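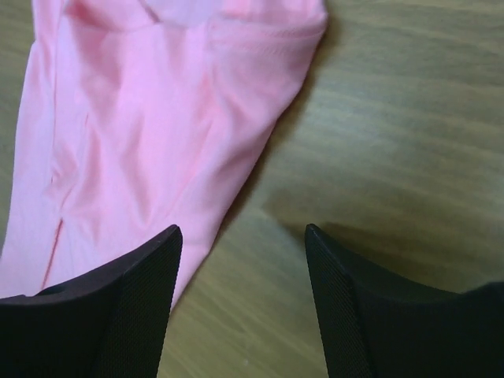
Greren Laundry Diary Data

Washing records from 96 households, kept for one February and typed up afterwards. Each row is a single wash load. The diaries were handed out in the town of Heinonen by Lempi Linqvist's evening class on household costs.

What is in the folder

loads.csv holds the wash loads, one per line.
homes.csv holds one line per household: number of people, type of home, whether there is a garden or balcony.
fabric_words.txt lists the words people used for their clothes and the group each word was put in.
diary_blank.pdf is the paper form, in case you want to run it again.

Columns in loads.csv

home_id: matches homes.csv
day: day of the month, 1 to 28
start: time the machine was switched on, 24-hour clock
temp: the setting on the dial in degrees, 20 to 90. Blank means a cold wash or not filled in. We can't tell which.
main_item: what made up most of the load, in the diarist's own words
fabric_group: cotton, knit, wool, bedding, mixed or unknown
dried: line, rack, tumble or other
note: free text, mostly empty

Known problems

Temperatures are what the dial said. No one measured the water.

"Sports top", "T-shirt" and "jersey" were used loosely. All went into knit unless the diarist wrote something else beside them. If that matters to you, go back to main_item and sort them yourself.

Three households lost their forms and filled in part of the month from memory. Their rows have "recall" in the note column. Leave them out if you are looking at start times.

Hand washing was not asked for, but a few people wrote it in. Those rows have no start time.

Cleaning up

Notes longer than 200 characters were cut. Names and street names were taken out by hand. Spelling in main_item has been left alone.

Use

Free to copy and change for any purpose. Please mention the Greren diaries if you publish something from them. Corrections can be sent through the issues page. Give the home_id and day so the row can be found.

Last changed 8 Jun 2026: fixed swapped columns in homes.csv.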